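Harju Room Calligraphy Corner
Progress report to the Drutness Fund, February

Hello again! It's been a busy stretch, so I'll try to keep this shorter than last time (I know, I always say that).

Where we are

The corner is open. After all the back and forth over which end of the building we'd get, the folks at Grimham gave us the room with the green wall, and I'm so glad they did. It's calm in there and you can hear yourself think. We now run 2 sessions a week, one in the late morning and one at 6 pm, and the evening one fills up first every time.

Attendance since the last report comes to 51 visits. Plenty of those are the same faces coming back, which I'm counting as good news! A couple of people who swore they had terrible handwriting are now the ones who stay to the end.

What we spent

Out of this installment, $300 went on the table setup: the water-writing cloth, the brushes, and the rack. The cloth is the best money we've spent so far. You write on it with plain water, so there's no ink to scrub off sleeves, and we've stopped going through paper like we did in the fall. I'd budgeted for a second round of practice pads and have just left that money sitting there for now.

The order came through Fludia, and one delivery went to the wrong door and sat there for days, but everything arrived in one piece.

The rack

I'll admit I went a bit fancier here than the plain stand in my original plan. It's dark wood with carved ends on the top bar and cloud-like cutouts down low, and people walk straight over to it when they come in. The brushes hang with their tips down, which is how I want them stored after rinsing, and everyone has picked up the habit quickly. They used to end up lying around in a jar, bent every which way.

We have slim ones for small characters and one big bushy one that everybody wants to try first (me included). There are still free pegs on the bar, so I have room to add a medium brush or two, and that's what I'd like to do next. The jump from the slim ones to the big one is hard on beginners, and I see them get frustrated with it.

Set up on the table with the white cloth underneath, it looks like this:
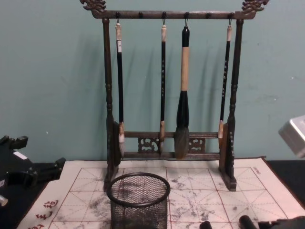 What's next

I'd like to try a drop-in hour for families in March, with simple strokes and large characters only. For that I'll need a second cloth, and I'll send the price over separately once I have it. I also still owe you the sign-in sheets from the first month. They're in my bag, I promise, and I'll get them scanned before the next payment is due.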